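Participants wanted: household and workshop chores study, Flunusum project, Urham

Can a machine tidy up after you yet? This is the question we work on in the Flunusum project, and we are looking for 27 people to help us answer it. You do not need any technical knowledge. We are more interested in people who tidy, sort, fold and put away things every day, at home or at work.

What you will do

You come to our lab in Urham for 2 visits. In the first visit you do a few short chores by hand at a table, for example sorting small items by color or clearing a board. In the second visit you watch an arm try the same chores, and you tell us where you would trust it, where you would stop it, and what you would never give it to do. Critical opinions are very welcome.

Who can take part

- You are 18 or older.
- You understand spoken English well enough for an interview.
- You can see the difference between red, green, blue and yellow.
- You have done housework, shop work or packing work in the last year.

People who work in stores or small workshops are still missing in our group, so please pass this call to your colleagues. Travel from Stukden is paid with a valid ticket.

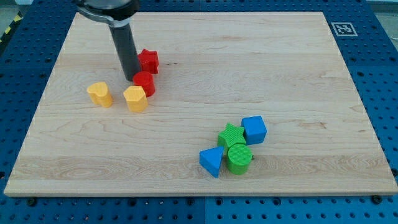 Sorting is the chore that we study first. Most people do it while they are talking or listening to the radio, and they do not remember afterward how they did it. For the arm each piece is a new decision - where to hold it, and what it may push by accident. With red and yellow blocks in one group and green and blue in another, a star close beside a cylinder leaves little space for a gripper. We would like to hear how you would pick up such pieces, and in which order.

How to apply

Write a short message to Áine Gallagher or Senthil Suvarna at the Flunusum office, room 272, and tell us which chores you do most often. Please apply until Monday, October 5, 2020. We answer every message.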